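Forums > Equipment > Wedges, Putters and Short Game

Going back to a blade putter after nine years with a mallet?

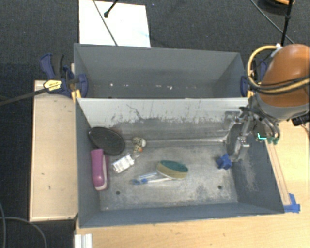 BINS

oltside_lefty
I've been rolling a big high-MOI mallet since before my youngest started school, and for most of that time I would have told anybody who'd listen that I'd never go back. But I played in a scramble in March with a borrowed blade (an old Vostcombe heel-shafted thing, the grip was slick as a fish) and I made everything inside eight feet and felt the distance on the long ones in a way I haven't in years. So now of course I'm lying awake thinking about it.

I'm a 14, left-handed, slight arc in my stroke, and my misses are mostly pulls. Home course greens are slowish, and we have a lot of back-to-front slope. Has anyone made this switch at my kind of handicap and stuck with it? Or did you crawl back to the mallet by the end of summer?

chipandcharge
Crawled back by the end of summer! But I'm glad I tried it, and I'd say go for it anyway. I had a lovely six weeks where I felt like I was painting with the thing, and then we played a windy member-guest and I hit the toe on four short ones in a row and my partner got very quiet. The mallet came out of the garage the next morning. It did teach me to keep my head still though, and that part stuck.

Lech Pawlak
Welcome to the itch. I'll be the voice of caution, and please take it in the friendly way I mean it. One good scramble with a borrowed putter is about the least reliable evidence in golf. Nobody is keeping your own score, you often get to see someone else's line first, and you're loose because it's fun. I have made everything with a borrowed putter too. I bought that putter. It is in my son-in-law's basement now.

What I would look at first is the toe hang. If you have an arc and your mallet is face balanced, that mismatch may be doing more to you than head shape is. There are plenty of mallets with a short slant neck that swing very much like a blade, and you'd keep the forgiveness you're used to.

oltside_lefty
Fair points, Lech, and the basement line made me laugh out loud at my desk. Mine is face balanced, yes. I honestly never thought about it when I bought it, I just liked the alignment line.

kladefoged
I'm going to disagree with Lech a little bit (hello Lech, hope the knee is better). I do agree on toe hang, but I think people talk about forgiveness in putters as if we were all hitting it an inch off center every time. Inside ten feet most of us are close enough to the middle that it hardly matters, and what goes wrong is aim and speed. I aim a blade better. I can't tell you why, I only know that when I look down at a big mallet with lines and wings and a window in it I start to fidget, and when I look down at a plain topline I just putt.

I keep a putting log, which my husband thinks is the saddest document in the house. Last season I wrote down 731 putts with my mallet before I switched, only the ones between four and eight feet, and I've since gone past that number with the blade. I make a few more with the blade. It isn't a landslide, but I'm also happier standing over them, and I think that's worth something in a game we supposedly play for pleasure.

- Kirsten Ladefoged, 11 handicap and holding

Lech Pawlak
The knee is much better, thank you Kirsten. I knew the log would come out eventually. My only quibble is that you also took lessons that winter, so I'd want to give the teacher a share of those extra makes. And on the long ones I think the mallet really does help the ordinary player. From 30 feet a strike out toward the toe with a blade comes up well short, and then you're looking at a five footer for par with your heart going.

kladefoged
Two lessons, and one of them was mostly about bunkers! But all right, I'll give her a share. On lag putting I don't have numbers, so I'll let you have that one for now.

bogey_train_80
How heavy was the borrowed one compared to yours? On slow greens I went to a lighter head and started leaving everything short, and I blamed the shape for months. A bit of lead tape on the sole fixed more than any new putter ever has for me. Cheap thing to try first. Also check the length, since a borrowed club that happened to be an inch shorter would put your eyes in a different spot, and that could be where the pulls went.

oltside_lefty
Oh, that's interesting. It was shorter for sure, I was standing closer to the ball. The fellow who owns it is maybe five foot six. I'll ask him if I can measure it.

grainline
Nobody has brought up the lefty problem. Good luck finding a used blade on the correct side for us. I waited most of a year for an Idia in left hand with a plumber's neck and ended up ordering one new. Lovely putter, soft off the face, but I'd have been delighted to pay half. If you do find one you like in a shop rack, buy it on the spot and think about it in the car.

Lech Pawlak
This is exactly how my son-in-law's basement got so full.

chipandcharge
Has anybody here tried the Vigfúsdóttir mid-mallet? It's sort of in between, wide in the back but not enormous, and it comes with a good amount of toe hang. A guy in our Thursday-ish group (we never all manage the same day) swears by his and he putts beautifully, but he'd putt beautifully with a rake.

kladefoged
I've rolled a few with it on a practice green. Nice weight, a bit clicky for my taste. It would suit somebody who wants to meet Lech and me in the middle.

oltside_lefty
Okay, update. I got the tape measure out last night and the borrowed blade is a full inch and a half shorter than my mallet. So I choked down on mine on the practice green this evening and the pulls mostly went away, at least for the hour I was out there. I still liked the feel of the blade better on anything long, so I'm sorry, Lech, I seem to be backward on that.

Plan for now is to play the mallet gripped down for a few rounds before I cut anything, and to keep an eye out for a left-handed blade in the meantime. Kirsten, how do you set up your log? Do you write down the break as well or just distance and make or miss?

kladefoged
Distance, make or miss, which side I missed on, and an up or down arrow for the slope. I tried writing the break too and gave it up after a week, because the group behind us was getting restless. Use a small notebook that fits in the scorecard holder, and a pencil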